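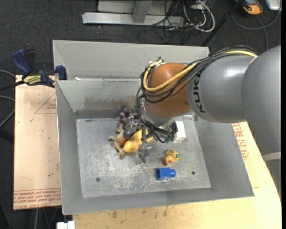
Who clears the drains along the Osberg market road? The district sanitation office does, with the traders' association responsible for the frontage of each stall.

Diary of the Environmental Desk, March

Met with Modupe Akande of the Vellby ward office at 7 a.m. The office has served 44 notices on stalls built over the culvert, and 615 meters of channel remain to be cleared before the rains. Traders asked for more time – the request was noted and passed to the district. Silt is to go to the Bunnag site only. The next inspection will start from the lower bridge.

This site uses cookies. Accept | Settings

Contact the Environmental Desk | © Osberg District | Back to top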